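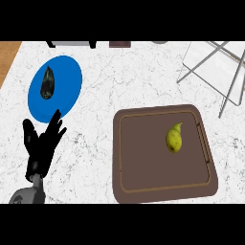
Countertop task in simulation: aubergine on the blue plate, pear on the board, hand open by the plate.

**Pre-run check, Tolness grasp planner**
Checked by: Oratile Pillay, 06/01/2022
Scene seed: 329

- [x] Planner and controller on the same build. *Both on the Mabaso branch.*
- [x] Joint limits loaded from file. *Speed cap at 40 per cent.*
- [x] Collision mesh on for plate, board and wire rack. *Rack mesh is coarse. Leave the margin as it is until Hendrik has redone it.*
- [ ] Object labels match the scene file. *Pear came back as "lemon" in 6 of 65 frames. Sent to Mbali Mthembu.*
- [x] Stop command halts the arm in mid-plan. *Tested from the console and from the script.*
- [ ] Log replay gives the same path. *Drifts at the wrist after the first regrasp. Random seed isn't passed to the planner.*
- [x] Disk space for logs.

Result: hold. No batch runs until both open items are closed. Aidan Egan to recheck replay once the seed fix is merged.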